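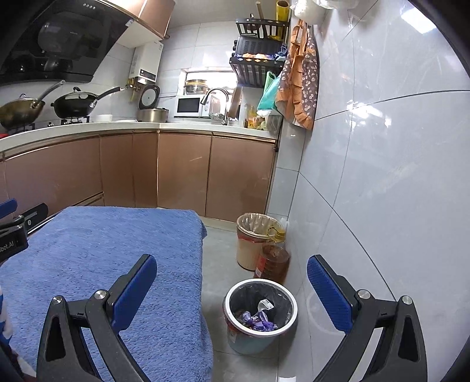

Shared kitchen at Fenotley flats to get new bins and shelving

Thursday, October 8, 2020

Residents of the Avarden building in Fenotley will have a tidier shared kitchen before the end of the year, after the housing association agreed to spend £600 on bins, shelving and storage boxes.

The kitchen is on the ground floor and is used by tenants from 30 flats. It was refitted by the local firm Rimer, which put in the bronze-coloured cupboards and the white worktop. The cupboards have worn well, but tenants have complained for some time that there is nowhere sensible to put rubbish or bulky items.

At present two bins stand on the tiled floor, a small round one with a black liner and a taller cream one with a red band. A large bottle of cooking oil is kept on the floor next to them. Pans are left on the gas stove between meals, and the rice cooker and microwave share the worktop with a bowl and a pot lid.

Under the plan, both bins will be replaced by a pair of lidded pedal bins, one for general waste and one for recycling. A low shelf will go against the wall for oil, rice and other heavy goods, so that the floor can be mopped without moving anything. A rack for pan lids will be fixed near the microwave.

The shelf and rack are being made by Sýkora, a joinery workshop in Fenotley, and should be fitted in December. The work is expected to take 2 days. The stove and the water heater will stay where they are and can be used as normal in the evenings.

Tenants are asked to label any food or pans they wish to keep and to take them back to their flats before the joiners arrive. Labels and a pen will be left by the kitchen door. Anything without a name will be boxed up and held in the ground-floor store for 10 days, after which it will be thrown away or given to the Fenotley food cupboard if it is unopened.

The association has also changed the rules on rubbish. Bags must now be taken to the outside store each night by whoever cooks last, and food wrappers should no longer go into the small bin. A rota was considered but was dropped after most tenants who replied to a letter said they did not want one.

Towels and cloths may still be dried in the kitchen, but not on or near the stove.

Comments on the plan can be handed in at the Avarden office on the first floor. The office is closed at weekends.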